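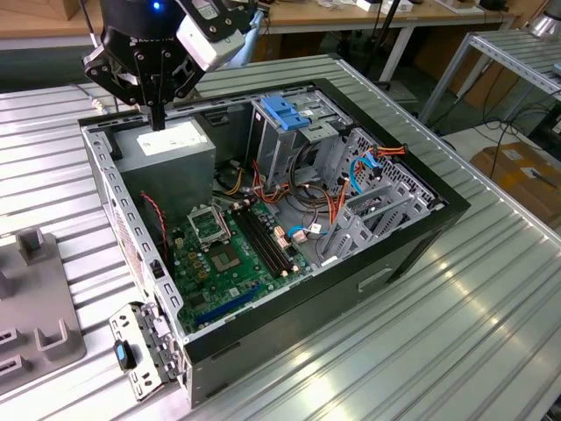 Zainab Obi
opened this ticket, 2026-03-31
Status: Waiting on customer

Hiya, me again with the old tower from the back office. I've got it on its side with the panel off and I'm stuck, so I'm hoping someone at Kavon can put me right before I order the wrong thing.

Quick recap for whoever picks this up. It started in January with random switch-offs, usually when Farzad was halfway through the invoices (of course!). Then it stopped coming on at all. Press the button, fans twitch, nothing on the screen. I swapped the monitor lead, tried another wall socket and left it unplugged overnight. Same every time.

The processor is out now, as you can tell from the empty socket, and the metal bracket is still up. I've left it like that so I don't trap anything in there by mistake. All four memory slots are the black ones to the right of it. The power supply is still in, and so is the big tangle of red, yellow, orange and black wires running across to the drive bays. I haven't unplugged any of those because I know I'd never get them back in the right order. The bracket with the black and blue latch is off and propped at the front corner.

My questions:

Can I test the power supply on its own, or does it have to come out first? The label on top is there, but I don't know which number on it matters.

The blue SATA cable near the right side, does it make any difference which end goes where? Shahla says no and I believe her, but I'd like it in writing.

Do I need new paste before the processor goes back? I've got a tube of the Zovness stuff, opened, 13 months old. Seems a shame to bin it.

No rush today, but the accounts are on that drive and I'd love them back by the end of the week!

Arash Pakzad
replied

Hi Zainab, thanks for such a clear write-up. Please leave the power supply where it is for now and don't poke about inside it, even unplugged. Send me a close-up of the label and I'll tell you what to order if it needs replacing. Shahla's right about the cable, either end will do. Get fresh paste, and wipe the old lot off first.

Did you see any bent pins in the socket when you took the processor out?

Zainab Obi
replied

Didn't think to look, sorry! I'll go over it with a torch after lunch and send the label photo at the same time. Paste is on the shopping list.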